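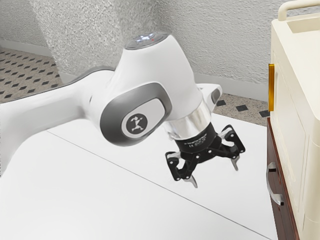 Field Safety Checklist for Reporters and Rights Monitors, with Comments
Cleden desk, January round

Filled in by: Lindiwe Ntuli
Second reader: Chak-lun Choi
Trip covered: Trokstead and the Herum valley villages, two reporters, one interpreter

Marks used: OK, FIX (must be done before anyone leaves), ASK (bring it to the editor), N/A

First, a big thank you to everyone who sent comments on the last round. They were so good that I have left several in under the items, with names, so new people can see how the rest of us think about this stuff. Keep them coming!

SECTION A. BEFORE THE TRIP

A1. Written risk assessment on file, read by all travelers.
OK. Four pages this time, down from eleven, and everyone really did read it. I asked questions over lunch and got proper answers.

A2. Emergency contacts up to date for each traveler.
FIX. Tzu-hsuan's card still has an old landline. Please use a cell number that somebody picks up at night.

A3. Local lawyer has agreed to take calls during the trip, and everyone carries the number on paper.
OK. Number tested at 4 p.m. and again after dinner, picked up both times.
Comment (Mpho Mthembu): Write it on your arm as well if you're going anywhere near a march. Phones get taken first. Ballpoint washes off in the rain, so use a laundry marker.

A4. Press cards valid for the whole trip plus a week.
OK for both reporters. The interpreter has a letter from us instead. I'd love to see her get a full card before the next trip – she does the same work in the same places.

A5. Insurance covers everyone, interpreter and driver included.
ASK. Interpreter yes, driver unclear. The policy says "persons engaged by the insured" and I can't tell whether a man we pay by the day counts. Chak-lun Wei is writing to the broker.

A6. Threats against any team member in the past year have been logged and talked through.
OK. One entry, a string of messages after the prison story. Talked through with the reporter in private. She wants to go, and she chose the room with the second exit.

SECTION B. PHONES, LAPTOPS, NOTES

B1. Travel phones wiped and updated.
OK.

B2. Fingerprint and face unlock off, long passcode on.
FIX on one phone. It was switched back on by the update, so check again after every update, including the ones that run overnight.
Comment (Chak-lun Choi): Seconded! Mine did the same thing and I only noticed at the airport.

B3. Source names kept out of notebooks and contact lists.
OK. The initials system is gone, hooray. Initials plus a village name is as good as a full name in a place the size of Herum.

B4. Disappearing messages on for all source chats, timer agreed.
OK.

B5. Plan for getting material home if the laptops don't make it.
OK. Upload each evening, then clear the card. If there's no signal, the card travels with a different person than the laptop.

SECTION C. ON THE ROAD

C1. Vehicle looked over: tires, spare, lights, belts in every seat.
FIX. Back middle belt doesn't latch. Either get it repaired or seat people elsewhere.

C2. Route and a second route marked on a paper map.
OK. The second route adds 30 miles but stays off the Kvaran checkpoint road after dark. Very happy with this one, Mpho put real work into it.

C3. Check-in times set, with a named person at the desk for each.
OK. Morning and evening, plus on arrival anywhere new.
Comment (Tzu-hsuan Chang): Can we please say what happens after a missed call? On the last trip I was late and came back to nothing, then to everything at once.
Reply (Lindiwe): Yes, and great point. See C4.

C4. Steps for a missed check-in, in writing.
OK, new. After 30 minutes the desk calls the second phone, then the driver. After 2 hours the desk calls the lawyer and the editor. The desk doesn't post anything online until the family has been reached and agrees.

C5. First aid kit complete and in the car, tourniquets out of their plastic.
FIX. Kit is complete, tourniquets are still sealed. Open them and practice. It takes ten minutes and people come away much more confident.

SECTION D. PEOPLE WE INTERVIEW

D1. Consent explained in the person's own language, including where the story may end up.
OK. The new wording is lovely and plain.

D2. Meeting places chosen by the source where possible.
OK.

D3. Faces, voices and backgrounds checked before publishing.
ASK. Who does this when the desk is down to one editor? A window view gave away a street last spring and it was caught by luck.

D4. Someone calls back after publication.
FIX. Our log has 68 interviews and the call-back column is half blank. I know people are making these calls. Write them down!

SECTION E. AFTER

E1. Debrief within a week of return, travelers and desk together.
Not due yet. Room is booked.

E2. Counseling offered to everyone, interpreter and driver included.
OK. Offered in person this time. Two people have already said yes – that makes me so glad.

E3. Any threat, stop or search reported to the press freedom hotline and to our own log.
Not due yet. Blank forms are in the blue folder.

OPEN ITEMS

A2, B2, C1, C5 and D4 are marked FIX. All but D4 must be closed before departure, and D4 gets a month. A5 and D3 are with the editor. If the broker hasn't answered on A5, we hire through the Trokstead agency, whose drivers carry their own cover.

Send corrections to Lindiwe, and initial the paper copy by the door.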